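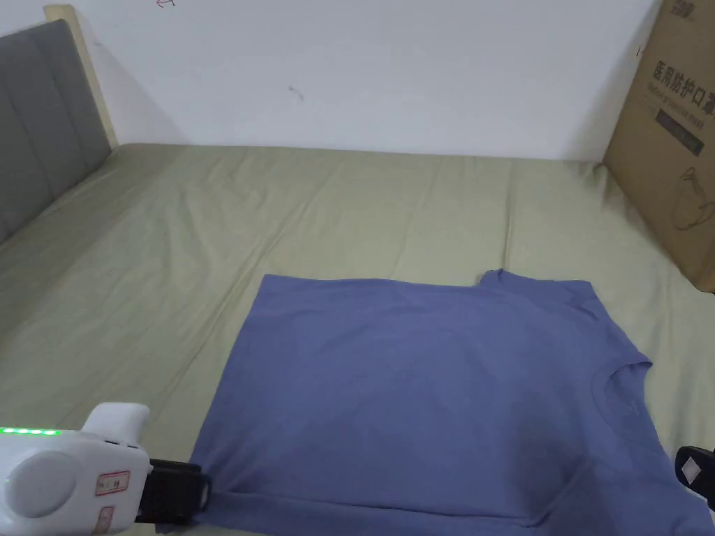
Blue T-shirt laid roughly flat, neckline to the right.

Airing a guest room before winter

A spare room that stays shut from spring to November collects stale air and moisture. The procedure takes 45 minutes of work and one dry day.

Tools: a hygrometer (the Nuchit 2 is adequate), a vacuum with an upholstery head, a soft white eraser, two clean sheets.

1. Open the window and the door fully. Wait until the hygrometer reading stops falling.

2. Strip the bed and wash everything, including the mattress protector. Clothing left in the closet goes in the same load if the labels allow it.

3. Vacuum the mattress in overlapping passes, seams last.

4. Check the wall behind the bed. Pencil and scuffs respond to the eraser. Mold does not — it needs a fungicidal wash and a full day of drying.

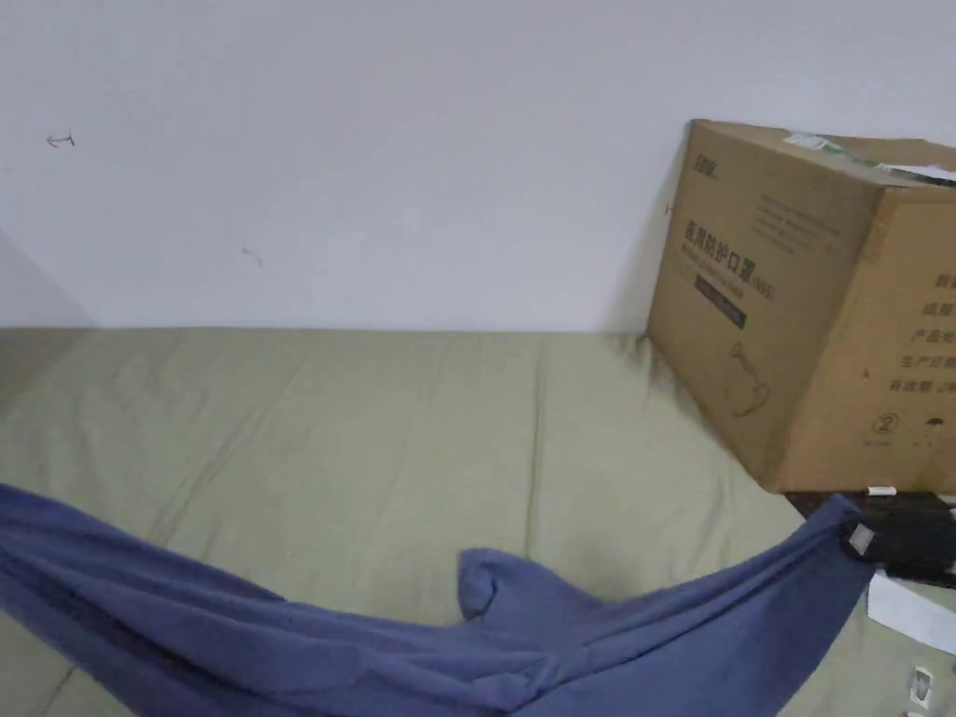 Small marks on a white wall above the mattress.

5. Leave a gap between mattress and wall. On outside walls this matters more, as cold plaster draws condensation.

6. Remake the bed with one fitted sheet only. Blankets stay in a ventilated box — the Sterow size 100 holds two — until a guest is due. 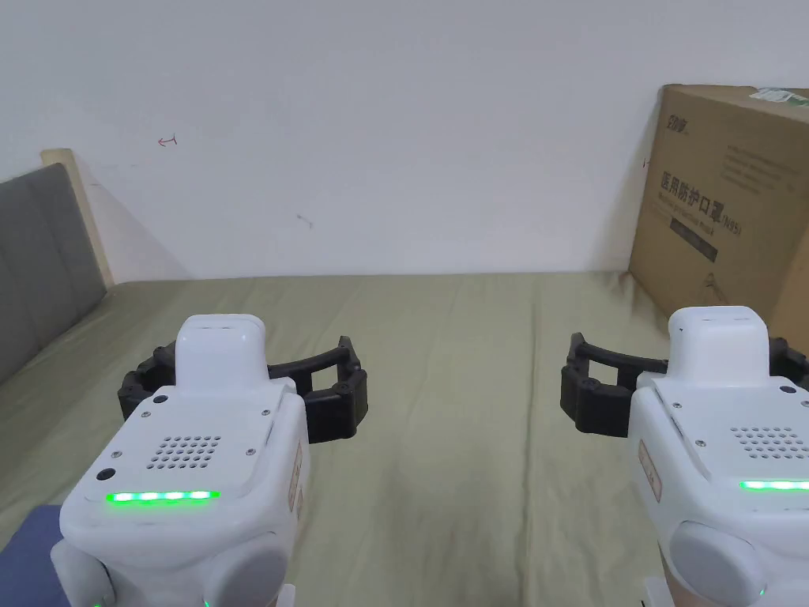 7. Close the window, set the radiator to its lowest mark, and read the hygrometer again the next morning. If humidity has climbed back to the starting value, repeat step 1 before storing anything in the room.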